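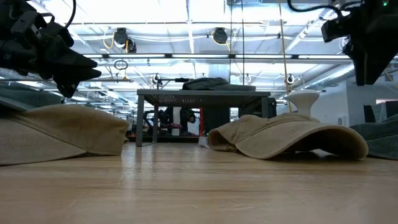
Visit to the Omoregie Hat Works, September

News > Visits and Tours > Omoregie

Reading time: 2 minutes

Members of the Eltura Textile Society were received at the Omoregie works in September for a tour of the cutting, sewing and finishing rooms. The party was met at 9:30 by the production manager, Hauwa Okoro, who led the visit throughout.

The tour began in the cutting room, where cotton canvas is laid out in stacks and cut into crown panels. Ms. Okoro explained that the works supplies 219 shops and that plain caps in undyed and earth shades make up most of its orders. A normal day's output is 931 caps.

In the sewing room, members followed the joining of the panels and the fitting of the sweatband. Several asked about brims. A brim is stitched in close rows before it is attached, and the curve is set afterward over a heated form.

The finishing stage drew the most questions. Beige baseball caps in washed canvas, such as the two on the wooden tabletop, are meant to have a soft crown that creases and folds when the cap is put down, while the brim keeps its curve. Ms. Okoro noted that customers returning to the Rondine style ask for this worn look by name. Stiffer crowns are made for the Zesteck line, which has a lining behind the front panels.

Lunch was served at noon in the staff dining room. The society's secretary, Omolara Edet, thanked the works and presented a bound copy of the society's pattern index, which now holds 3,096 entries.

The spring visit will be limited to 65 places. Members who wish to attend should write to the secretary.

We use cookies to improve your visit to this site. Accept | Manage settings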